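Quick one today, and it's the job I get asked about most after every trip: what to do with those cloth drawstring bags once they've turned into a wrinkled lump at the bottom of a drawer. I have a lot of them (shoes, cables, the good flour from the Plosport market), and getting them flat and closed properly takes me 2 minutes a bag now that I've stopped fighting with the cords.

## What you need

- a clear table, or at least a clear front half
- the bag, emptied and shaken out
- a safety pin, only if a cord has slipped inside the channel

## Steps

1. **Turn out the corners.** Push a finger into both bottom corners and get the lint out. Mine always have crumbs in them, no idea how.

2. **Lay the bag sideways.** I put it near the front edge of the table with the opening running left to right, so I'm not leaning over to reach it.

3. **Find both cord ends.** On a double-cord bag you want one coming out of each side. If they're both on the same side, open the neck wide and work one cord back around until it comes out opposite the other. This is where the safety pin comes in - clip it to the end and inch it through.

4. **Pull both ways at once.** Nice and even, left and right together! If you yank one side first, the fabric bunches up and you get a hard little knot of cloth that won't slide. When it sticks, let go, spread the neck with your fingers, and start over.

5. **Smooth and fold.** With the neck gathered, press the body of the bag flat with your palm, fold it in thirds, and wrap the cords around the middle. Tuck the ends under.

I keep mine standing up in a Fullutow shoebox and it holds 30 of them, which is frankly more than I need. Thin cotton folds up the smallest. The thick canvas ones I bought in Illidport last September won't stay folded at all, so those just hang on a hook - if you've got a trick for them, leave it in the comments.

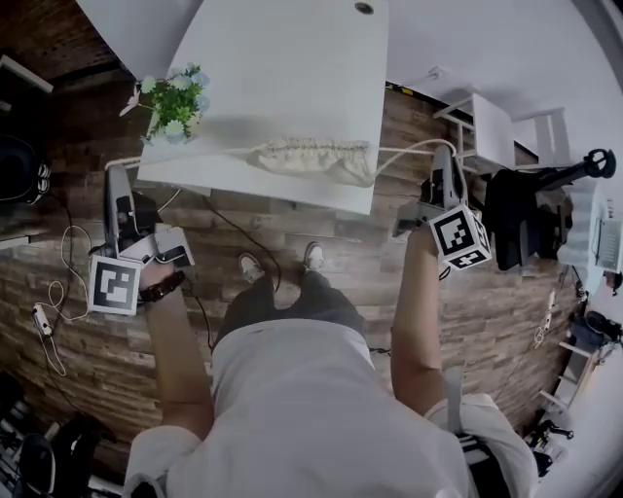 *Step 4: one cord out to each side, bag still crumpled.*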